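Grotovthorpe passenger list – two Kereama families?
Board: Ship and Port Records

prastberg_lines wrote:
I finished going through the Grotovthorpe arrivals book over the weekend. It runs to 608 pages and I photographed all of them. My desktop is also where the family files live, 2577 scans at last count.
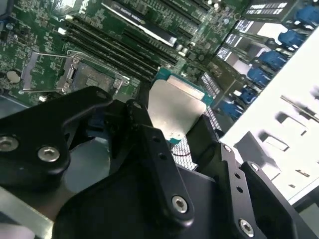
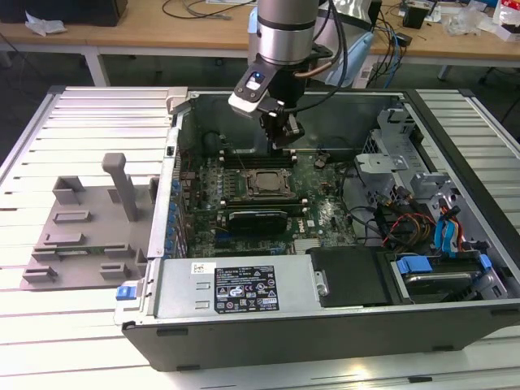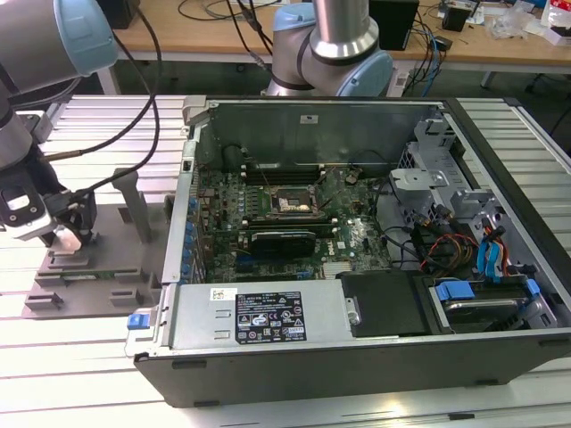 On page 82 there is a Keegan Kereama, laborer, traveling with a wife and two boys. On a later page a man of the same name lands alone, with no trade given. I think these are two different men. Before anyone asks for the full set, give me until Friday. You can see the tower is on its side with the panel off and the green board showing, so I'm typing out page 82 from my notebook for now.

zuccaro_kin wrote:
I read it the other way. Men often came over twice, once with family and once after a trip home. A missing trade means nothing. Half the clerks left that column blank.

prastberg_lines wrote:
The ages don't work. The first is 34 and the second is 22, and the ship dates are only a year apart.

zuccaro_kin wrote:
Ages in those books are guesses. I have a great-aunt who got younger on every crossing.

millrace wrote:
Not by 12 years in one. I'd go with two men, probably cousins. Has anyone checked the Karnuvier parish register? The June baptisms give the father's trade and village.

prastberg_lines wrote:
Only the index. It has 1240 names and he is in there once, as a godfather.

zuccaro_kin wrote:
Then get the actual entry before you split him in two on your tree. I merged and unmerged a Prastberg line three times and it is no fun.

millrace wrote:
Agree on that part. And keep a copy of those scans on a second drive.

prastberg_lines wrote:
I'll write to the parish office and post what they send.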